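Section 4: First use and seasoning of the Brosstead slow pot

Read this section through before you put the pot on the heat. It applies to the glazed models with a fitted lid. For the unglazed baking dish, see Section 6.

Before you start

You will need a soft sponge, mild dish soap, a clean dish towel, a heat diffuser if you cook on gas or electric coils, and a cup of plain white rice.

Note: The date code is stamped on the underside of the base. Write it on the warranty card along with model number 2582. Rafferty service desks ask for both.

4.1 Washing

1. Take off the lid and remove the cardboard ring and any paper from inside the pot.
2. Wash the pot and lid by hand in warm soapy water. Do not use steel wool or scouring powder.
3. Rinse well and dry with the towel.
4. Leave the pot and lid apart, upside down, overnight. The unglazed foot ring takes longer to dry than the rest.

CAUTION: Do not heat the pot while the foot ring is damp. Trapped water can crack the base.

4.2 Seasoning

1. Fill the pot two thirds full with cold water and stir in the rice.
2. Set the pot on the diffuser over the lowest heat. Leave the lid off.
3. Bring the water up slowly. Do not turn up the heat to save time.
4. Simmer for 62 minutes, stirring now and then so the rice does not catch.
5. Turn off the heat and let everything cool in the pot. Throw the rice water away and wash the pot as in 4.1.

A thin gray film on the inside after seasoning is rice starch. Wipe it off with a damp sponge.

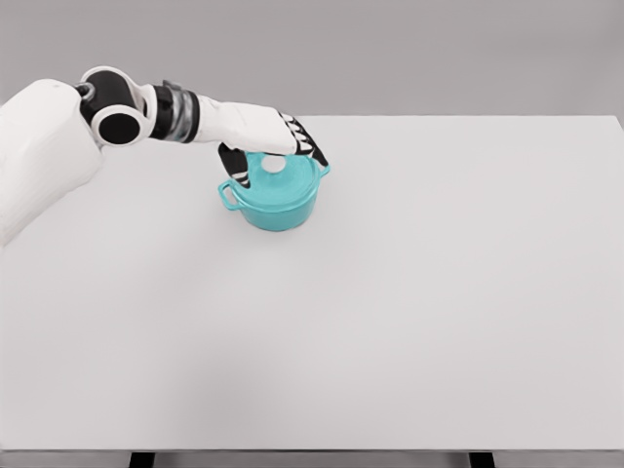
4.3 Heating and cooling

Sudden changes of temperature do more harm than anything else. Always start on low and wait 11 minutes before moving to medium. High heat is never needed. In the oven, place the pot on the middle rack while the oven is still cold, then set the temperature. The upper limit is 500 °F with the lid on or off.

CAUTION: The lid and handles get as hot as the pot. Use dry oven mitts. A wet cloth passes heat straight to your hand.

When you take the pot off the heat, set it on a wooden board or a folded towel. Do not put it on stone, metal or a wet counter, and do not add cold liquid until the pot has cooled.

4.4 Storage

1. Make sure the pot is fully dry.
2. Put a folded paper towel across the rim and rest the lid on it, so that air can get in.
3. Do not stack other pans on the lid.

If the pot smells musty after a long time in the cupboard, repeat 4.2 with fresh rice.

Section revised 17/04/2019 by Raquel Teixeira. Replaces the August sheet. Cleaning of burned-on food is covered in Section 5.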